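Fletance: flat blue items, sorting table

README. 2,641 entries, one per handling. The name suggests a catalog, and I wouldn't lean on that. Labels are one person's opinion. Clear bins go left and right, with one item between them on the wood.

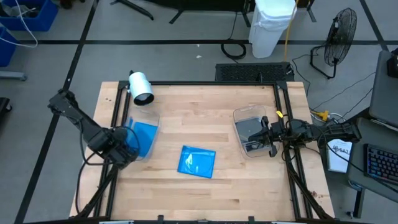

Wayne Kowalchuk: "case" is too sure a word, I'd put "flat, blue" and stop there.

Fair — though "flat, blue" is how 30 entries ended up useless.
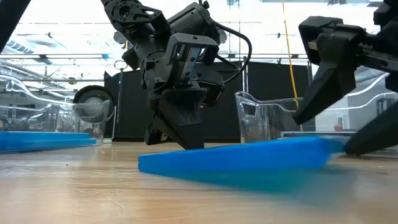

Last changed: March, rev. 8

Blur is left in. I doubt any label made from a blurred edge.

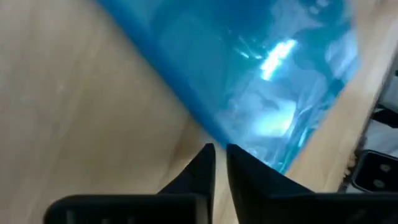 Wrinkles and glare make outlines worse still, so treat every area value as a guess.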